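Drawing from Observation, Unit 2: Ink Line and Value

Handout for the evening section. Revised March 12, 2022.

Materials
Fineliner in two widths, one brush pen, smooth paper at least 100 lb. The Boersma pad sold in the campus store is acceptable. Do not use Odier marker paper for this unit; the ink stays on top and smears.

2.1 Contour
Contour line marks where a form turns away from the viewer. Draw from the shoulder for long edges and from the wrist for short ones. Lift the pen only at an overlap. Construction lines in pencil may stay visible in studies but are erased in final work.

2.2 Line weight
Heavier line goes on the shadow side and where one form sits in front of another. Keep interior detail in the thin pen. A figure outlined at one weight reads as flat. See plate 491 in the course reader, the Rirkumlow sketchbook pages, for weight changes within a single stroke.

2.3 Hatching
Value is controlled by spacing first, then by layers. Cross the second layer at 30 degrees to the first. Right angles produce a visible grid.

Parallel lines at a fixed interval merge into an even gray when seen from far enough away. Closed blinds are a common case. Indicate a few slats at full length and let the rest break off.

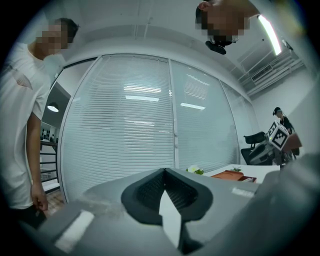 2.4 Assignment
Complete one page of timed figures and one finished character in ink, full length, with a single light source. The character may come from the Plellness list or from your own February sketches. Write the pen widths used on the back of each sheet. Scans are due before the next critique. Bring the originals to class.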